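Ticket 1430 - Arm stops short of basket after camera swap
Project: Prenport (student project, pick and place)
Opened by: Hammad Rizvi
Assigned to: Ghazala Cheema
Status: Open, fix under test
Opened: Thursday, January 4, 2018

Fault
Since the wrist camera was changed, the approach move ends short of the basket. The log gives error 405 (target outside reach) on most attempts. The task is the same one we have to run at Dadinholm: take one item out of the basket, set it on the table, return to home.

Steps tried
1. Restarted the controller and the Ivley driver. No change.
2. Ran the homing routine 3 times. Joint values agree each time, so the encoders are not suspected.
3. Put back the August settings file. Error 405 clears, but the arm then stops high and closes on nothing.
4. Saved views from both cameras with the basket on the table.

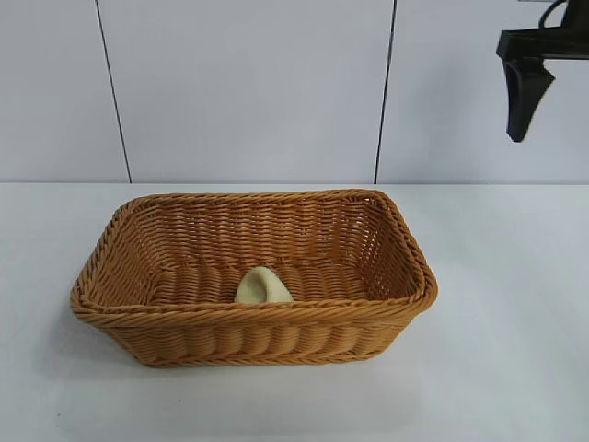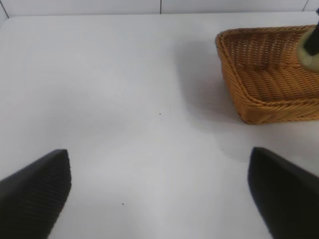
Comment - Ghazala Cheema
The settings file still holds the offset for the old bracket. The new one puts the lens in a different position, so every wrist camera target is shifted by the same amount. That would explain step 3 as well: the August file has the old height limit in it, and the limit acts before the offset does.

Please redo the hand-eye calibration with the Woldemariam board. Use the full set of poses - the short set is not good enough near the table edge. Do not edit the offset by hand.

Comment - Hammad Rizvi
Calibration done. The first run was rejected because the exposure was on auto. Locked it and ran again, accepted. Approach speed is held at 300 in the config until we trust the result.

Error 405 has not come back so far. The arm now reaches the basket, but the fingers touch the rim on the way down if the item lies near a corner. I think this is a path problem and separate from the offset.

Comment - Ghazala Cheema
Agreed. Open a new ticket for the rim contact and link it to this one. Leave this open until the full test list has been run with the speed limit removed. Attach the log, including failed runs.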